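**From:** Ynyr Powell
**To:** media-and-manners list
**Subject:** Re: Who gets to be the expert? (and January reading)

Hello all,

Sorry for the silence, I've been reading along and typing half-replies on the bus and then losing them. Ea's message is the one I've been wanting to answer, so I'll paste the bit I mean:

> Dilek's essay on the pile-ons made me go back through my own posts from the bus lane row, and I didn't enjoy it. I counted myself as being on the right side, and I still think I was. But there is a tone I take when I know people are going to share a thing. I start sounding like a vicar with a megaphone. My question for the list is whether you can write about a cause for years and not end up writing about yourself writing about the cause. Umut says no and that we should all keep allotments instead. I'm less sure.
>
> Also, has anyone got a working link to the Olholm interviews? Mine goes to a page selling garden lighting.
>
> — Ea Thoroddsen

I laughed at the vicar and then felt a bit sick, because I've got the same megaphone. Mine comes out in the second paragraph. I do one decent paragraph of saying what happened, with names and dates and what the council letter said, and then I get to "and what this tells us", and off I go. I went back and checked, and "what this tells us" is in more of my posts than I'd like. It hardly ever told us anything. It told people that I was the sort of person who notices things.

I don't agree with Umut, though (sorry Umut, I know the beans were good). Stopping is fine if you're tired, but I don't think stopping is cleaner. The people who never stop are still there the next morning, and some of them are very sure of themselves indeed. What I'd like is for the people with a few doubts to keep going and to let the doubts show a bit more on the page.

Dilek's essay is strongest, for me, in the part about the apology. She had the two threads side by side, the one where the columnist was corrected by somebody who knew the housing figures and the one where he was corrected by 200 people who didn't, and he thanked the second lot! Of course he did. The second lot were an audience. The first was one woman with a spreadsheet, and there was nothing in it for him. I've read that section three times now and I keep thinking about who I've thanked.

Where I'd push back is on the word "narrative". She uses it for the campaign, for the newspaper coverage, for the columnist's idea of himself and for the thing people were cross about. By the end I couldn't tell which one she meant. Dilek, if you're doing another draft, could two of those be called something else? "Story" would do for the paper and "plan" would do for the campaign.

And then Doğukan's point, which got a bit buried under the row about footnotes. He said that everyone in these arguments wants to be the one explaining the group to outsiders, and hardly anyone wants to explain it to the people in it, who might answer back. I think that's right and it's quite an uncomfortable thing to be right about. When I wrote about the Ateş closure I had 3000 words for people in other towns and I didn't drop so much as a postcard to the people who had worked in the kitchen. Two of them found it on their own. One was nice about it. The other said I'd made her sound "plucky", and I had, I looked it up, I'd used the actual word.

I don't have a rule out of this. I've tried a few. For a while I wouldn't post anything until I'd shown it to one person who would be annoyed by it, and that worked until the annoyed person got busy and stopped answering. Then I tried leaving things overnight, which mostly gave me time to add adjectives. At the moment I'm cutting the last paragraph of everything, whatever it says, and so far I haven't missed one.

Right, practical bits, as they've been piling up.

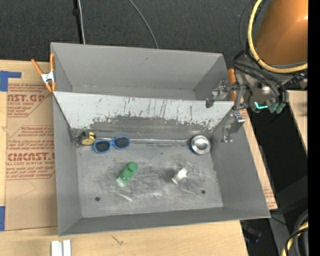

## Saturday's call

We're on at 7 as usual, same link. I've got Dilek's essay first and Doğukan's question second, and if there's time we'll come back to whether the list should have a public page at all. Please don't start that one by email again, I was still getting replies during my tea.

If you can only come for part of it, come for the first half. We do ramble after that, me worst of all.

## The archive

I've now moved 179 of the old threads over from Flelo, and the rest can wait for a rainy week. The quoting has gone a bit odd in the older ones: where somebody replied inside somebody else's reply, the names are sometimes swapped. So if you find yourself saying something dreadful in there, check it was you before you write to me. I've fixed the one where Umut appeared to be arguing in favour of columnists.

Can people tell me if they'd rather their old messages weren't included? I won't ask why. Some of that stuff was written in a temper late at night to a list of people we knew, and it reads differently when it's got a search box on top of it.

## Links and so on

Ea, the Olholm interviews have moved to the Pokex reading room, under "spoken", and you have to scroll past a lot of poetry. The second one is the one to listen to. She's asked point-blank whether being well known has made her a worse listener and there's a pause so long I thought my headphones had gone. I won't spoil the answer, partly as I'm still not sure what it was.

The review I promised of the pamphlet on public shaming is not done. I've written the first half, which is kind, and I've been putting off the second half, which isn't. I know the author slightly. Draw your own conclusions about me and megaphones. I'll send it round before the end of January, or I'll own up and give the pamphlet to somebody braver.

One last thing, for Ea. You asked if anyone had changed their mind about something because of a post on here, and it went quiet. I did, about anonymous letters. I used to think they were always cowardly and Doğukan's long message last winter (the one with the landlord) shifted me a fair way. I never told him so on the list, I just stopped saying the other thing. So, thank you, Doğukan, rather late.

Speak Saturday,

Ynyr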